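Home | About | Exhibitions | Events | Press | Visit | Contact

PRESS RELEASE
18 Jan 2024

Plomcombe Opens Its Doors for a Winter Evening of Art and Music

Painters, printmakers, fiddlers and one very brave choir will take over the old streets of Plomcombe next month for the town's first Winter Open Studios, and we could not be happier to share the lineup!

The evening will bring 7 studios and shops into one walking route, all of them open late and all of them free. Maps will be at the Nineo Gallery on Harbor Street, where the night begins at 5:30 p.m. with cider and a short welcome. After that, you can go in any order you like. The whole loop takes less than half an hour to walk if you never stop, but please do stop.

At Nineo, painter Leonie Stöckli will show "Low Water," a new group of oils made along the tidal flats over the past two winters. Most are small enough to hold in two hands, and she has hung them close together in a single line that wraps the room. "I wanted people to walk it like a shoreline," Stöckli said. "You go out, you come back, and the light has changed on you."

Two doors up, Ansari Books is clearing its front tables for prints by Oisín Foley, whose linocuts of ferries, sheds and wet dogs will be familiar to anyone who came to the harbor fair in November. Foley will have a press set up by the window and will pull small prints for visitors until the paper runs out -- he is bringing 96 sheets, so early is better than late.

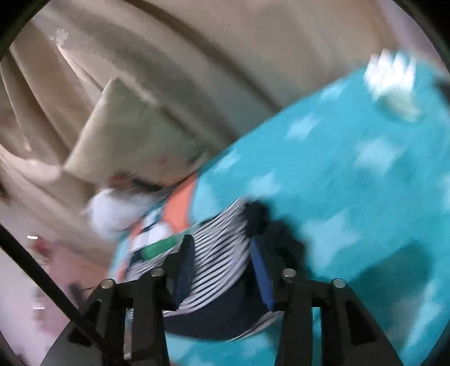
Music starts at 6:15 p.m. in the Nokovach Building, where guitarist Nevzat Yurt will play two sets of his own songs along with a few older tunes he learned from his uncles. Between sets, the Plomcombe Community Choir will sing three pieces from the staircase. They have been rehearsing there for weeks, and the echo is wonderful.

Upstairs in the same building, ceramic artist Cuiping Cheng is filling the long room with "A Thousand Cups," and yes, there really are 1,000 of them. She threw every one at her own wheel, and no two have the same handle. Visitors may pick them up, turn them over and look at the glaze marks underneath. Cheng will give a short talk at 7 p.m. and is glad to answer questions about clay, kilns or anything else.

"When we put out the call, I was hoping for three or four places," said Byung-chul Lim, who is organizing the evening. "Then the emails started coming in, and people wanted to know if they could open their garages! It says a lot about how much is being made in this town, and how ready people are to show it."

The evening is paid for by a local arts grant of $2,059 and by the businesses on the route, which are also providing hot drinks. Studios close at 9 p.m. Children are very welcome. The Nokovach Building has an elevator at the rear entrance, and the Nineo Gallery and Ansari Books are both at street level. The other stops are marked on the map, with notes on steps and doorways for each one.

Parking is free after 5 p.m. in the lot behind the library. If it snows, the route stays the same and the choir has promised to sing louder.

Artists who would like to be considered for the summer Open Studios can pick up a form at the Nineo Gallery during the evening or any afternoon afterward. Members of the press who would like to visit a studio ahead of time, or speak with any of the artists, should ask for Byung-chul Lim at the gallery desk.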